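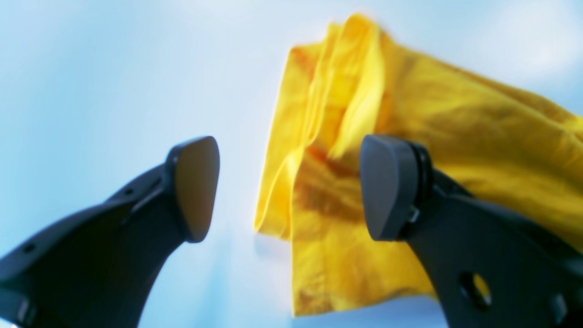
2 min read

Weva Everyday Cleaning Cloths, pack of 4

I've been selling cleaning cloths in my little shop for years now and I still get asked why I only carry one kind. Easy – it's the one I use at home! I've tried the fluffy ones, the bamboo ones, the ones that come in a fancy tin, and I keep coming back to these.

The Weva is a flat-woven cotton cloth with a bit of a waffle to it, so it picks up crumbs as well as spills. It's thin enough to wring out with one hand (a big deal if you have cranky wrists like me) and it dries overnight on the faucet. You get four in a pack, all one color. Yellow is the one most people pick, and I also stock gray and a soft brick red.

What I use them for

Counters, mostly. Also the stove top, the inside of the fridge, sticky chair legs, bike frames, and the dog's feet in February when the yard is nothing but mud. I keep one just for windows and never put any soap on it. They're fine on glass, tile, sealed wood and plastic. I wouldn't use them on a brand new car or on your good glasses, get a proper lens cloth for that.

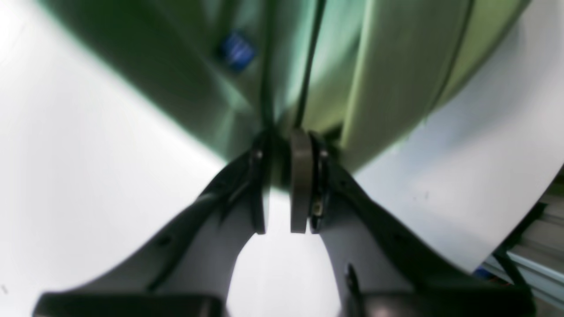
Washing and care

Wash them warm before the first use, on their own or with old towels, because the color does run a little the first time. After that they can go in with anything. Skip the fabric softener! It leaves a coating and then the cloth just pushes water around. I tumble dry mine on low and they've shrunk maybe a finger's width on the long side. If they start to smell, boil them for ten minutes with a spoonful of washing soda.

Sizes and ordering

The regular pack is item 3439. There's also a jumbo cloth from the same mill, sold as the Weva Long, which comes 2 to a pack and is great for floors if you have a flat mop head. The Hirnetti mop clips hold it nicely, the Sornlow ones are too loose.

I have 115 packs of the yellow on the shelf right now and the gray is a bit lower. Orders go out in the afternoon if you get them in before noon. You can also pick up at the Figueroa counter, just put "pickup" in the notes box and I'll have it waiting by the register. Unopened packs can come back any time, opened ones I'll swap if there's a pulled thread or a bad hem.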